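Small Desktop Shelves: Frequently Asked Questions
Terkow Home Goods -- Help Pages

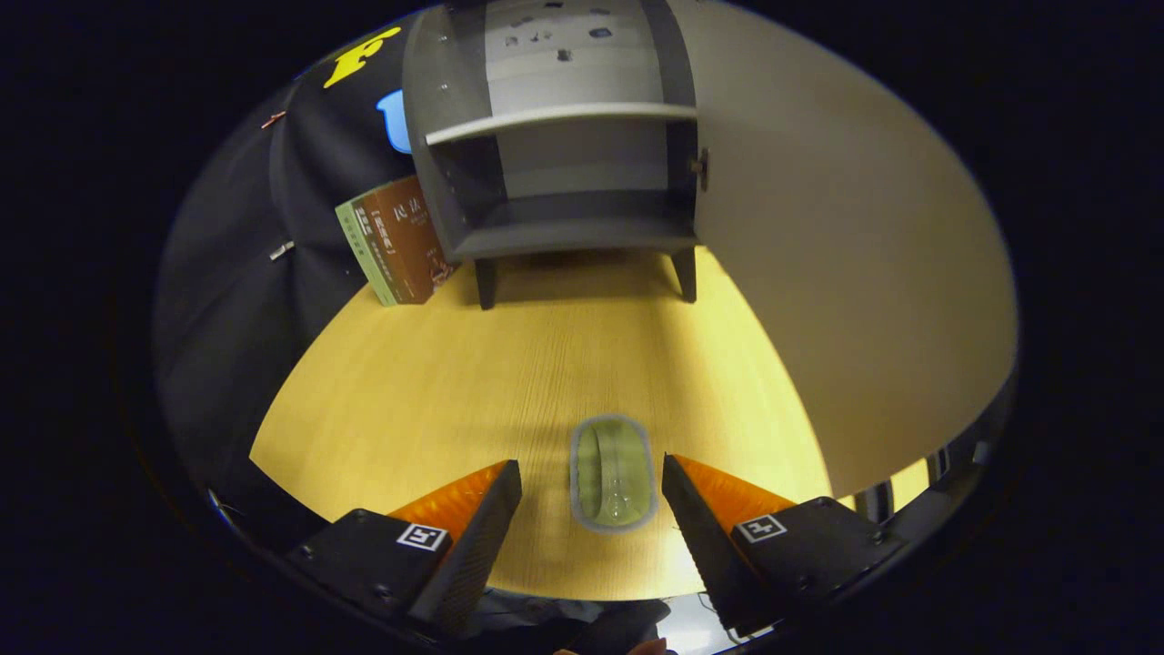 These are the questions we get most often about the Menon two-compartment desktop shelf and about setting one up on a wood-grain table. If yours isn't answered, write to the help desk using the form on the contact page. Vega Gallardo and the rest of the desk read everything that comes in.

BEFORE YOU BUY

What sizes does the Menon come in?
One size only. It has an upper compartment and a lower compartment, with a shelf board between them. The front is open. We used to list a version with doors under the name Skerkell, and it is no longer made.

What colors can I get?
Gray. The side panels are a darker gray than the inside and the shelf board. Screens vary, so if you are matching other furniture, ask for a color card. They are free.

Will it fit on my table?
Measure the depth of the table first, then take away the space you want to keep clear for working. People usually measure the width and forget the depth. A shelf at the back of a shallow table leaves very little room for a keyboard or a cutting mat.

Is it meant for the kitchen?
You can use it there for dry things like tea, spice jars and napkins. Keep it away from the stove and the sink. Steam gets into the panel edges over time and they swell.

SETTING UP

Where on the table should it go?
At the back, centered if you work from the middle of the table, or toward one side if you need a long clear surface. Leave a finger's width between the unit and the wall so you can get a cloth behind it.

Does it need to be screwed down?
No. It stands by itself. In a home with small children, fix it to the wall with the bracket kit, sold separately as Radik. The kit comes with 2 brackets and the screws for them, but no wall anchors. Buy anchors to suit your wall.

How long does assembly take?
Allow 30 minutes if you are doing it alone. Put all the screws in loosely, stand the unit upright on a flat surface, then tighten. If you tighten as you go, the last panel tends not to line up.

My unit rocks. What's wrong?
Try it on the floor first. If it sits flat there, the table is the problem, and a felt pad under one corner will fix it. If it still rocks, loosen the screws in the side panels, press down on the top with both hands and tighten again.

USING IT

What should go on which level?
Heavy things in the lower compartment, light things in the upper one. Beyond that, go by how often you reach for them. The front few inches of the lower compartment are the easiest spot to get at from a chair, so keep that for daily items.

Can I keep things on the very top?
Small things, yes. The top has no lip, so round items roll off. Pens, batteries and loose hardware are better in a shallow tray. If you find the top filling up with bits and pieces, clear it once a week -- it takes a minute, and it takes a lot longer after a month.

How do I stop clutter from moving onto the table instead?
Give each small item a place on the shelf and put it back when you are done. The usual strays are container lids, soap bars, tape rolls and chargers. Lids are the worst of them. Stand them on edge in a narrow box in the lower compartment, and check them against their containers now and then. A lid with no container can go.

I keep losing clear and pale-colored things on my table. Any advice?
This comes up more than you would expect. A see-through item on a light wood grain is hard to spot, especially something pale green or frosted, when the grain shows right through it. Put a dark mat or a plain tray where you normally set such things down. A lamp placed to one side also helps, as the rim of the item catches the light.

CLEANING AND CARE

How do I clean the shelf?
Dust it with a dry cloth. For marks, use a damp cloth with a drop of dish soap, then dry. No scouring pads and no bleach.

And a laminate tabletop?
Same as above. Wipe in the direction of the grain pattern so any streaks are less visible. Don't leave standing water along the edges.

The table has gone a different shade around the shelf. Can I fix that?
Usually not. Strong sun fades some surfaces, and the area under the shelf stays as it was. Moving the unit a little every season evens things out -- slowly.

ORDERS AND PARTS

Can I buy a second shelf board?
Yes, but only as a replacement. The side panels are drilled for one board, and we don't recommend drilling more holes.

I'm missing screws. What do I do?
Send us the order number and the letter printed next to the part on the instruction sheet. We keep nearly 900 spare hardware bags in stock and mail them free of charge.

Can I return a shelf I have already put together?
Yes, if it is clean and undamaged. Take it apart and pack it flat. We can't accept assembled units at the counter.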